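March, workshop notebook, party planning

Rikcombe hall is booked for the fiftieth. The deposit of 280 is paid and the rest is due two weeks before. They want a final head count by then too. The side room comes with it, so coats and presents can go in there.

Slide show: 2934 scanned photos in the shared folder. Cut down to 637 last night by dropping duplicates and anything blurred. Still far too many. The school years are well covered, the thirties are thin – whoever has prints from the Gevwood house, please bring them in and leave them in the tray by the scanner.

Weidemann can do the cake in 3 tiers, plain vanilla, no fondant. I said yes. Need to confirm the wording. Leaning toward just the name and 50, as the longer version looked crowded on the sketch.

Music is not settled. Rireta quoted for four hours and we only need the evening part. Asked them to redo it from 7 pm.

To do: chase the Rireta quote, send the hall the table plan, pick the opening slide, ask about parking behind the hall. Invitations go out once the start time is fixed.

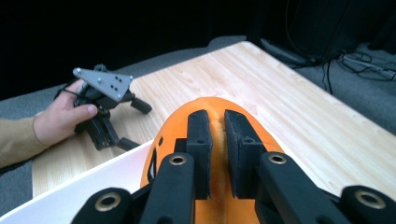
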